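3.2 Looking after the cell

The Clarport cell asks for a fair amount of daily care, and we think it is worth writing that down for anyone who hopes to build a similar one. Each morning in August we powered up both arms, waited for the base rings to glow green, and wiped the gripper fingers before anything else was allowed to move. The tray in the middle of the table served as our reference — every basket, rack and stand was set out by measuring from it, and the whole layout was checked again after every 96 picks.
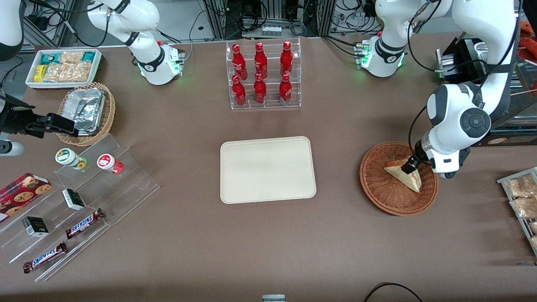 Figure 3. The two arms over the snack and drink layout, with the left arm's gripper holding a wedge-shaped food item in a wicker basket.

Tamara Melnychuk remarked, on reading our maintenance log, that six minutes of cable checks per shift seemed generous, and that she would rather spend them on finger wear. We took that kindly meant advice to heart. The finger pads are now inspected twice a shift and changed after 13 shifts, and the cables get a slow sweep of each arm through its full reach, with one of us standing by and watching for any pull at the joints.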